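Workshop notebook, June
Entered by Zinhle Engelbrecht

Continued from the previous entry. The morning was given to the second reading of the Ismont crossing statements. The set now stands at 200 items, counting the late releases from the Gitetholm side, which arrived without headers and had to be matched to their dates by hand. The Braltari foreign ministry texts are complete up to the closure of the crossing and thin after it.
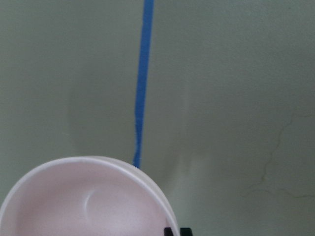
Reading time: 2 minutes

The coding sheet was revised before work began. The category "threat" had been used for two different things: a stated intention to act, and a general warning that matters might get worse. These are now separate columns. Items coded under the old sheet are to be read again, beginning with those issued in the week before the closure. Until that is done, no count of threats should be quoted outside this notebook.

Of the items reread today, 70 kept their original code. Most of the changes came from ministry briefings where the spokesman answered a question and the press office later put out a shorter text. Where the two versions differ, the shorter text is to be coded and the spoken answer entered in the notes column. The Ismont governor's radio remarks remain outside the set, as we hold them only in translation.

One matter was left open. The Braltari statements refer to the truck ban as a "pause" throughout, and the Gitetholm statements call it a "blockade." The sheet asks whether a statement describes the measure as temporary. "Pause" was marked yes by one coder and unclear by the other.

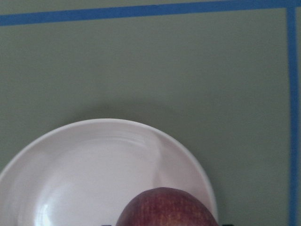
Rautiainen wrote back at 4:15 p.m. that "pause" should stay at unclear unless the same statement gives an end date or a condition for lifting the measure. Only 5 of the statements do so, by that count, and the rest should not be credited with a promise they did not make. The rule is accepted for now and has been written at the head of the sheet.

Agreement between coders was not calculated. It will be run once the threat columns are settled. The earlier figure should be struck from the draft report, including the footnote on the customs talks, where it appears a second time.

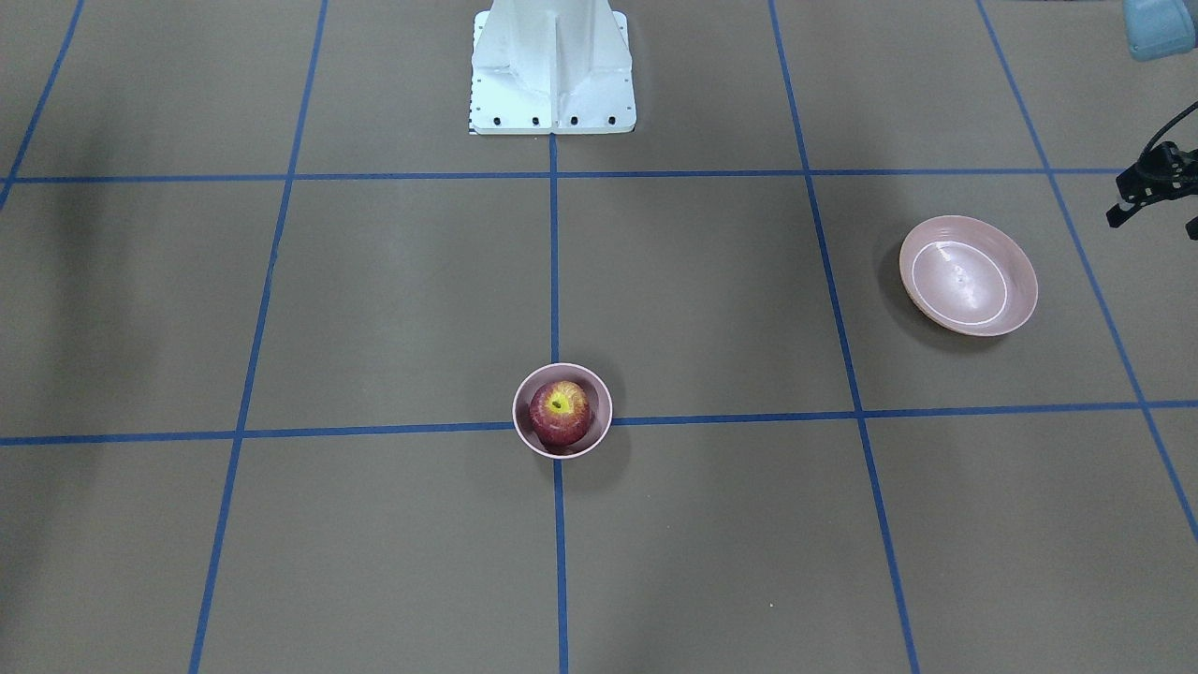
Fig. 3. Grid in blue tape.

To do: request the missing annex to the transit protocol; check whether the Gitetholm releases were reissued after the cabinet change; send the revised sheet to both coders.

Comments

The annex was printed with the protocol in the Braltari gazette. I can send a scan.

Please keep the old sheet on file. We cited it in the spring memo.

Is "blockade" going to get its own rule? As written, only one side's wording has been dealt with.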